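How Does a Place Buy a Robot?

Buying a robot arm is a lot like buying a bike. The bike has a price, but you also need a helmet, a lock and somewhere to keep it. If you spend all your money on the bike, you can't buy the lock.

Grown-ups who buy robots make a plan first. The plan for the money is called a budget. A budget is a list of everything you need, with a cost next to each thing.

Step one: What is the job?

Before anyone looks at robots, they write down the job. The Jilstead library wanted help clearing up its reading room. People leave things behind on chairs and tables, and somebody has to pick them up and put them where they belong. That job has to be done every evening at closing time.

A job like that tells you a lot. The robot has to reach a chair and a table. It has to hold small things without crushing them. It does not have to lift anything heavy, so the library did not need to pay for a very strong arm.

Step two: What goes on the list?

The arm is usually the biggest cost, but it is only one line on the list. The Jilstead list had 11 lines. Some of them were:

The arm
The gripper, which is the part that holds things
A stand to bolt the arm to
A computer to run it
Training for the people who work there
Spare parts
Electricity

The stand was a surprise. The library had thought the arm could go on an old desk. A moving arm pushes and pulls on whatever is under it, and a desk would wobble. A proper stand from a shop in Pakville cost $1,189.

Step three: How long will it last?

The library planned to use its robot for five years. Some costs come only once, like the stand. Others come back every year, like spare parts. To find the real cost, you add the one-time costs to five years of the every-year costs. Try this with a pet fish. The tank is a one-time cost. The food is not.

Step four: Try before you buy

You can test a robot without owning one. A company called Mitsotakis-Vlachou makes a computer program named Stemarance, where you build a pretend room and put a pretend arm in it. Nothing can get broken, and moving the furniture takes a few clicks.

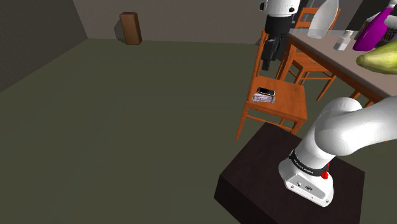
A test room helps buyers ask about reach, space and grip before they spend any money. It should have the kinds of things the real robot will meet. The arm in this one is bolted to a dark stand close to a wooden chair, and there are two small things on the seat, side by side. Can the gripper pick up one and leave the other alone? The table is a different kind of test, with a shiny purple vase and a big yellow-green vegetable on it. A narrow gripper may be fine for small things and no good for a large, round one. If the buyers want both, they might need to add a second gripper to the list.

Step five: Save some for later

A good budget has a line called "extra." It is for things nobody thought of, such as a longer cable or a repair. The library put in enough to pay for 2 repair visits. If the extra money is not used, it can go toward the next year.

Try it yourself

Pick a job at home or at school that you would like a robot to do. Write down what it would need to reach and what it would need to hold. Then make a list of everything you would have to buy - the robot goes first, but keep going. Put a star next to each cost that comes back every year. Ask a grown-up to look at your list and see if they can find something you missed.

Words to know

Budget: a plan for how to spend money
Gripper: the part of a robot that holds things
One-time cost: something you pay for once
Simulation: a pretend version of something, made on a computer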